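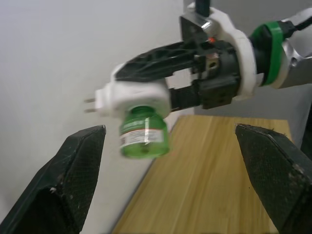
Inês Carrilho wrote in to ask whether a plug-in mosquito diffuser has to stand upright, as the only free socket in her hallway is on its side and the bottle ends up lying almost flat. It does have to stand upright, or very close to it, and the question came up often enough at the end of the summer that the whole subject of liquid plug-ins gets the space this month.

How the thing works

A liquid diffuser has three working parts: the housing with its two prongs, a small ring-shaped heater inside the housing, and a wick that runs from the bottom of the bottle up through the neck. The bottle screws in from underneath. When it is fully home, the top of the wick sits in the middle of the heater without touching it. Liquid climbs the wick, warms at the top and goes off into the air as vapour. There is no pump and no fan in the ordinary sort.

Two things follow. The wick must have its lower end in the liquid, so a bottle on its side will stop feeding once the level drops below the wick, and in the meantime liquid may creep past the stopper at the neck. A slight tilt does no harm. A bottle at right angles is a different matter, and one upside down will leak into the housing.

Sideways sockets

Some housings have prongs that turn. Switch off at the socket, take the unit out, remove the bottle, and rotate the prong plate a quarter turn until it clicks. Refit the bottle and check that it hangs straight down. If the plate does not move with light finger pressure, it is fixed, and forcing it will crack the case. With a fixed plate the only answer is another socket. Extension blocks lying on the floor are not suitable, and neither is anything behind a curtain, under a shelf or at the back of a sofa. Leave clear air above the unit.

Zeyu Tan tested the two types we had in the store cupboard. The Dikora turns. The Rewi does not, although there is a seam round the prongs that makes it look as if it should.

Changing the bottle

Unplug first and let the unit cool for 5 minutes. Stand it on a surface you can wipe, with the prongs facing away from you, and unscrew the old bottle without squeezing. Unscrew the cap of the new one with the bottle standing on the table. Do not pull on the wick or trim it. Screw the bottle in until it stops, finger-tight only. If it goes in crooked the wick will rub on one side of the heater and turn dark there, and the output drops long before the liquid has run out. A blackened wick cannot be cleaned. Replace the refill.

Wash your hands afterwards. Wipe up any drips before plugging in again, including the thread of the bottle, which is the part most people miss. Drips on varnished or painted wood should be dealt with at once, as some of the solvents used will mark the finish.

Refills are not interchangeable between makes, even where the thread appears to fit. The wick height differs by a few millimetres, and that is enough to put the tip either short of the heater or hard against it.

How long a bottle lasts

Go by the level in the bottle. Idalina Serrano kept a record through June with a unit in a back bedroom, switched on at dusk and off at breakfast, and had 66 nights from one refill. The same make left on day and night in the front room was empty in roughly half that time. Running it in an unoccupied room is a waste of liquid. Thirty minutes before bedtime is early enough.

Other points

Keep a window slightly open where the label asks for it. Follow the label on room size too; a single unit will not do for a large open-plan room.

Do not use one near a fish tank or in a room with a cat unless the label says that you may. Several of the common active ingredients are harmful to both.

Keep refills in their box, upright, out of reach of children and away from food.

Putting away for the winter

Take the bottle out of the housing and put its cap back on, tightly. A part-used bottle left screwed in will go on losing liquid even with the unit unplugged. Write the date on the label in pencil. Wipe the housing with a dry cloth; no water, no spray. Look at the prongs, and if either is loose or discoloured, throw the unit out with small electricals and not in the household bin. Part-full bottles go to the hazardous waste counter at Drulholm.

Nikola Górecki has 3 unopened Rewi refills to give away. Ask at the Clermont desk.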